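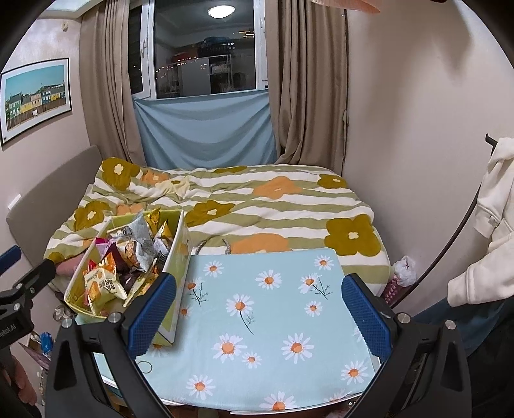 Questions I keep getting about Skornine, my little fabric swap. Last updated 15th December.

**How do I join?**

Drop me a message with your postcode and I'll add you to the list. It's free – you just pay your own postage.

**What can I send?**

Clean cotton or linen, at least 30 cm on the shortest side. Florals go fastest (I can't get enough of them myself!), but plains are lovely too.

**Is there a limit?**

Yes, 4 pieces per parcel. We had over 2000 bits of cloth through in June and my spare room has only just recovered.

**Do you take oilcloth?**

I do now, as long as it's rolled and never folded.

**Can I collect in person?**

If you're near Urkgate, yes please. Mornings are best, and do ring the bell twice – I sew with the radio on.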